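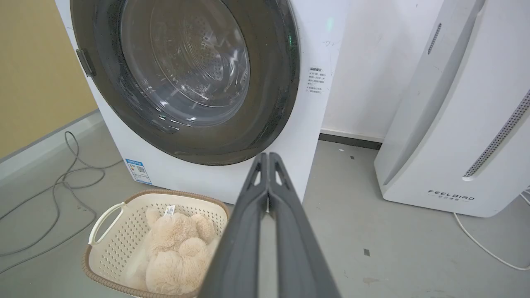

The laundry cell at Bralness, from the wrist camera. A teddy bear waits in the basket.

Home Features Reviews Workshop Newsletter Sign in

Keeping the Laundry Robot Honest

11/07/2026
By Ülle Kütt

The first thing Raghavendra Joseph does in the morning is wipe two rubber pads with a damp cloth. The second is to run the arm out to a steel pin bolted to its base and check whether it still knows where its own fingertips are. On the morning I visited, it was off by 3 millimeters.

"That's a bad one," he said, and went to get a hex key.

Fisora, the company that pays him, has told investors that its laundry arm will need "no more attention than a dishwasher." I own a dishwasher. I have never had to tell it where its fingertips are. So I asked to spend a day at the company's test site in Bralness with the person who looks after the thing, and to skip the demo.

The cell is less impressive than the word suggests. It's a corner with a mustard-yellow wall, a gray floor that has picked up its share of scuffs, a front-loading washer and a laundry basket. The arm has two flat fingers and a camera at its wrist, and it is supposed to open the washer door, put things in and close it again. Joseph's log for the current pair of fingers stood at 107 cycles when I arrived. He changes them when he stops trusting them, and he couldn't give me a number for that.

The hex key was for the finger mounts. Each finger is held on by 2 screws, and one on the left side had backed out by a quarter turn. He took both out, cleaned the threads, put on a dab of blue threadlocker and tightened them again with a torque driver he keeps in a sock. Then he touched the pin again. Better, though still not perfect. He moved the wrist camera a hair in its bracket, reran the alignment routine and drank a coffee while it worked. The whole business took 40 minutes, and the arm had not yet touched a single piece of laundry.

I asked whether this happened every day.

"The check does. The screw, no. Maybe I should say the screw happens when you don't expect it."

The alignment software is called Pascu, and it is the part of the operation that Fisora likes to talk about. You show the camera a printed target from a dozen angles and Pascu works out how the lens sits in relation to the fingers. When it works, it works well. I watched the fingertips come down on the pin as neatly as you could ask. But Pascu reports its results as a single green score, and Joseph has learned not to believe the score on its own. He had a green result in May that put the left finger into the washer's front panel. He now writes the raw numbers in a notebook and compares them with the day before, by hand, in pencil.

It seems to me a fair question why a product that sells itself on needing no attention has a notebook. 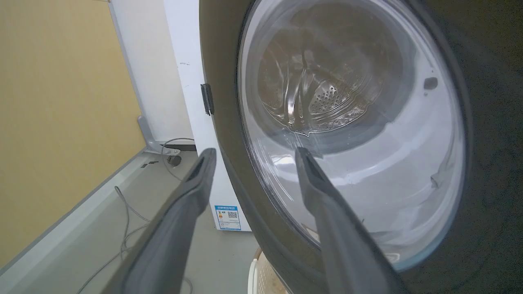
Checking the approach to the door, fingers apart.

Doors are the real trouble with laundry, and Joseph spends more of his day on them than on anything else. A washer door is round, it swings on one side only, and it has a latch that wants to be pulled at a particular spot with a particular firmness. It is also mostly glass, and glass is hard on a camera. Streaks of reflected light lie across the top of the porthole, and behind them is a shadowed drum full of small round holes, none of which helps a machine decide how far away the surface is. Joseph's fix is plain. He has stopped asking the camera to find the glass. He has it look for the dark rim, works out the rest from a measured model of the door, and lets the arm move in slowly until the wrist sensor feels contact. It's slower. He says it breaks fewer fingertips.

Slower is a word Fisora doesn't use much. The company's published cycle time was taken with the fast approach, the one Joseph has switched off. When I put that to the press office I was told the figure reflected "the system's potential." I suppose it does.

After lunch we did cables. The arm's own wiring runs through a soft sleeve from the elbow down, and the sleeve rubs. Joseph bent the elbow all the way in, ran a thumbnail along the inside of the curve and found a flat, shiny patch. He doesn't wait for it to wear through. He cut the ties, turned the sleeve so a fresh side faced the rub, and tied it again with enough slack for the wrist to roll both ways. Then he drove each joint to its limit, one at a time, with a hand on the stop button. The sleeve comes from a supplier called Husa and is rated for a good deal more bending than it gets here, on paper.

I liked the work. I want to be clear about that, having been rude about the brochure. There is a real skill in hearing that a joint sounds a little dry, and Joseph has it. The machine is well made in the places he showed me, and the mounts come off without a fight, something I can't say for most things I've had to fix at home. If you told me this was a decent lab tool that needs a decent technician, I'd sign my name to it.

But Fisora wants to put it in houses. Who touches the pin there? The company's answer is a remote check over the internet and a service visit when the score drops. The remote check can read the Pascu score, the one Joseph doesn't rely on. It can't feel a shiny patch on a sleeve, and it can't turn a screw.

Joseph was more generous than I was. He thinks the screws could be replaced with a clamp, and he has drawn one. He thinks the pin check could be made automatic by giving the arm a dock with a pin built in. The drawing of the clamp has been with the design group since before the summer, and he hasn't heard back.

He finished the day by backing the arm away from the washer, parking it and cutting the power at the wall. He wiped the pads again and wrote the last set of numbers in the notebook. They had moved a little since morning.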